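Planning and Budgeting a Tabletop Manipulation Station: Final Report, Equipment Group

Vega Robles, Julián Calvo, Nuria Marín
Supervisor: Marcelino Bravo
Submitted 01/03/2026
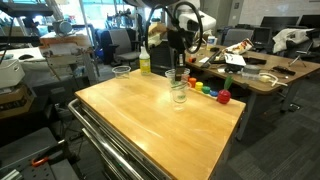

1. Purpose

The department has one arm in use for tabletop handling work and intends to set up a second station before the teaching year that starts in September. Our group was asked to produce a purchasing plan for it. We were not asked to choose a research task or to write any control software. The plan covers the arm, the gripper, the work surface, cabling, the control computer, test objects and spare parts. Room hire, staff time and electricity are paid from other budget lines and are left out.

The report is written for whoever places the orders. Prices are held in the separate spreadsheet, as quotes expire and we did not want two versions in circulation. In this document each item is given as a share of the total, with the total set at 100.

2. Method

We spent the first part of the project working at the existing station and recording what it used. Each member kept a log of stoppages, with the cause and the part involved. We then wrote a requirements list and sent it to three suppliers: Stestance, Likitz and Montoya. All three replied. Montoya quoted for a complete package only, so its figures could not be split by item and it is compared on the total alone.

Quotes were entered net of tax. Delivery was added where the supplier had left it out. Where a quote listed an accessory as optional but the arm could not be run without it, we moved it into the base price. This affected the Likitz quote most, as the mounting plate and the emergency stop were both listed as extras.

3. Requirements

3.1 Work surface

A cart was preferred to a fixed bench. The station has to share a room with desks and with a general workbench, and a cart can be moved when the floor is needed. A wooden top is acceptable for the loads we expect. It can be drilled for fixtures and replaced without changing the metal frame below. The castors must lock. One supplier offered a cart without locking castors at a lower price and we rejected it.

3.2 Arm and gripper

Reach has to cover the full top of the cart with the arm mounted overhead. Overhead mounting keeps the base off the work surface, but it adds the cost of a frame and makes the cable run longer. Payload is a minor concern. The test objects are light, and every arm quoted was well above the limit we had set.

The gripper matters more. Thin plastic cups deform under a force that is suitable for solid wooden parts, so the force setting must be adjustable from software. A fixed-force gripper would reduce the total by 2 but would rule out half of the planned exercises.

3.3 Cabling

Cabling was missing from our first draft. The logs show that it should have had its own line from the start. A cable that is too short pulls at the wrist joint, and a long one needs a free loop large enough to follow the arm without catching. We have specified a high-flex cable, one spare of the same length, and clips for the upper part of the arm.

3.4 Test objects

These are cheap and are often bought at the last minute from personal money, then claimed back. We propose a single order at the start of the year. The list includes clear plastic cups in more than one height, wooden stacking rings with a base, toy fruit and a spray bottle. Clear cups are kept on the list on purpose: transparent objects are difficult for vision software and students should meet the problem early. Cups crack and must be treated as consumables. Rings and fruit last for years.

4. Budget

Arm and controller: 52
Gripper: 11
Overhead frame and cart: 9
Control computer and two monitors: 8
Cabling and clips: 3
Test objects and consumables: 2
Spare parts: 6
Contingency: 9
Total: 100

The contingency was set after discussion with Cayetano Arroyo, who handles orders for the department. Our own draft had a smaller figure. He pointed out that the last arm purchase had gone over budget on import charges and on a replacement power supply.

5. Comparison of suppliers

Stestance was lowest on the arm and highest on spare parts. Likitz was lowest on the gripper, and its delivery time of 9 weeks was the shortest offered. Montoya gave 17 weeks and would not commit to a date for the frame. Its package includes a licence for the Flerar planning software, for which we have no current use.

Splitting the order between Stestance (arm, controller, cabling) and Likitz (gripper, frame, cart) gives the lowest total. The drawback is that a fault between arm and gripper could be disputed by both firms. We asked each to confirm in writing that the flange pattern and connector match. Likitz has done so. The reply from Stestance is outstanding.

6. Recommended order of purchase

Place the arm order first, on receipt of the Stestance confirmation. Order the gripper, frame and cart in the same week. The computer and monitors can wait until a delivery date for the arm is known, so that the warranty period is not used up in storage. Test objects should be ordered last.

7. Open points

The storage place for spare parts has not been agreed. The spreadsheet still uses the old delivery rate for Likitz and needs one correction in the frame row. Nuria Marín will hold the logs until they are copied to the department drive.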